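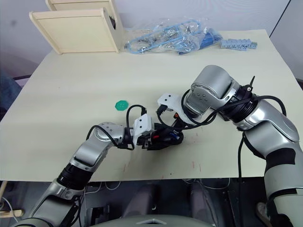 Nurnbridge bench, June, started a bit after 2 pm

Two-arm teleop on the mouse and the green octagon. Gijs De Haan on the leader arms, me on notes and the save key. Goal for today is 30 clean demos to add to the 139 we already have in the Siditau set. Home pose first, tips close together over the middle, then go.

First few were slow. Gijs keeps wanting to look past the fingers at the mouse, so I put the wrist view up big on the second monitor and wow, what a difference – he stopped hunting for the shell and just drove to it.
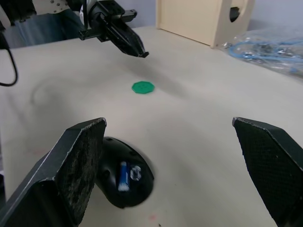 Wrist view, mouse near the left finger, octagon beyond it, other arm up top.

Note the pads: left one is scuffed and speckled, right one still shows its pattern. Ask Peeters for a spare pair before the next long run.

Straight-down approach with the fingers across the shell is the one to teach. I tried it myself for 5 demos and loved it!
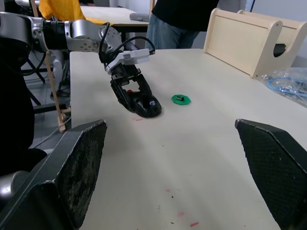
Gripper down over the mouse, fingers on both sides. Octagon to the right with a small black part on it.

Octagon is thin, so come in level and close slowly. Threw out anything with a long pause, up to 14 seconds in the worst one.

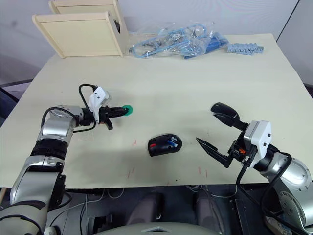 Green piece in the left gripper, right gripper open toward the mouse.

TODO
– retime the Didel export, stamps drift between arms
– swap roles, I drive and Gijs saves
– wipe the red marks off the table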